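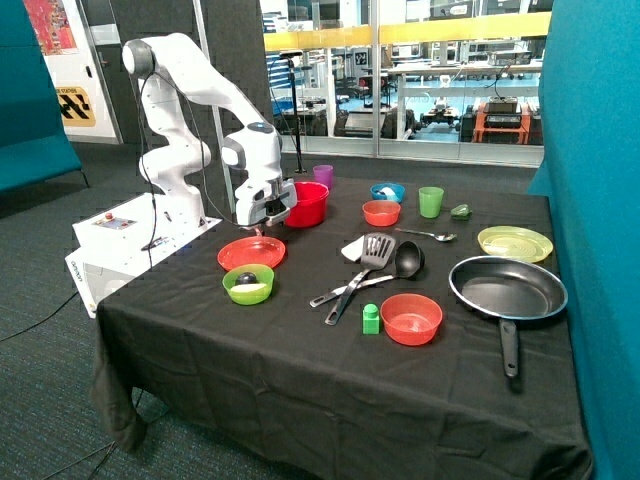
Fig. 5: White robotic arm, red bowl and cups on a black cloth

Section 5. Scheduling your first premiere in Pasari

By now you've linked your channel and Pasari can see your uploads. Great! Now we'll line up a premiere, the kind where everybody watches together and the chat runs down the side. I did my first one for a talk show clip with Musa Onuoha and forgot to turn the chat on, so please don't skip step 4.

1. Open the Library tab and pick the episode. It has to say "Processed" next to the title. If it still says "Waiting", go make a coffee.

2. Click Premiere, then choose a date and time. Pasari uses the time zone from your profile (mine was set to the wrong country until August - check yours).

3. Pick a countdown. You get a choice of 40 seconds or 5 minutes. I like the short one for clips and the long one for full episodes, when people are still wandering in and saying hello.

4. Switch Live Chat to On and add at least one moderator. Type the name exactly as it shows on their account. Sneha Nautiyal moderates for me, and she likes to have slow mode on from the start, so I tick that box too.

5. Add your thumbnail and description. The first line is what shows up on phones, so put the guest's name there and save the thank-yous for further down.

6. Hit Preview. Watch the countdown all the way into the opening titles and listen for a jump in the volume. My theme tune used to come in horribly loud! 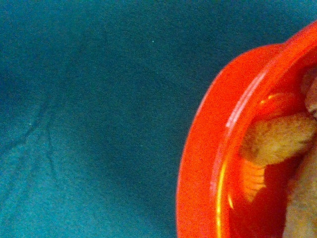

7. If everything sounds right, click Schedule. You'll get a public link you can share right away, and a reminder button appears on your channel page.

Note: Titles longer than 56 characters get chopped in the reminder email. You won't see it happen in Preview, so count them yourself or use the little counter under the title box.

Note: Want to move the premiere? Go to Calendar and drag it to the new slot. The link stays the same, and anyone who set a reminder gets the new time.

Caution: Don't swap the video file once you've clicked Schedule. Pasari treats it as a brand new upload, and your reminders are wiped. I lost nearly 2125 of them that way - ouch.

Caution: Ending the premiere early also closes the chat for good. If you only want to quiet things down, use Pause Chat in the moderator menu.

Next up is Section 6, where we trim the countdown off the replay.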